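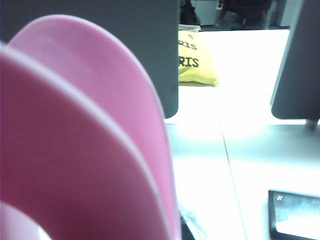
4. Puesta en marcha del compresor de superficie Vinar 3

Este apartado se aplica a las unidades con motor de gasolina. Para la versión de batería, véase el apartado 5.

4.1 Antes del arranque

1. Coloque el flotador sobre una superficie plana e ínflelo hasta que la funda quede tensa, sin pliegues en las costuras.
2. Monte el compresor en la bandeja y cierre las cuatro hebillas. Las hebillas de popa llevan la lengüeta hacia fuera.
3. Enrosque el tubo de toma de aire a mano. No utilice llave.
4. Compruebe el nivel de aceite con la varilla apoyada, sin roscar.
5. Llene el depósito hasta la marca inferior del cuello - el combustible se dilata al sol.

PRECAUCIÓN: la boca de la toma de aire debe quedar siempre a barlovento del escape. La inhalación de monóxido de carbono puede causar la muerte.

4.2 Conexión de las mangueras

1. Purgue cada manguera durante 3 minutos antes de acoplar el regulador.
2. Acople el conector rápido Wallov hasta oír el clic y tire de él para verificar el cierre.
3. Sujete la manguera al arnés por el mosquetón. El regulador no debe soportar tensión.

Nota: no empalme mangueras de otros fabricantes. El racor Paquette de las unidades antiguas requiere el adaptador ref. 645.

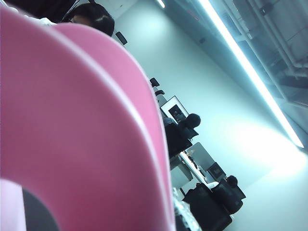

4.3 Arranque y comprobación

1. Abra la llave de combustible y cierre el estrangulador.
2. Tire del cordón. Si el motor no arranca al tercer intento, espere un minuto y abra el estrangulador a la mitad.
3. Deje el motor al ralentí 180 segundos.
4. Respire por cada regulador en superficie. Si nota olor a aceite o a escape, pare el motor y no bucee.

Cambie el filtro de aspiración cada 200 horas de servicio, o antes si ha trabajado con polvo o arena en suspensión.

Utilizamos cookies propias y de terceros. Aceptar | Configurar
© Skodby Equipos de Buceo - Contacto - Volver arriba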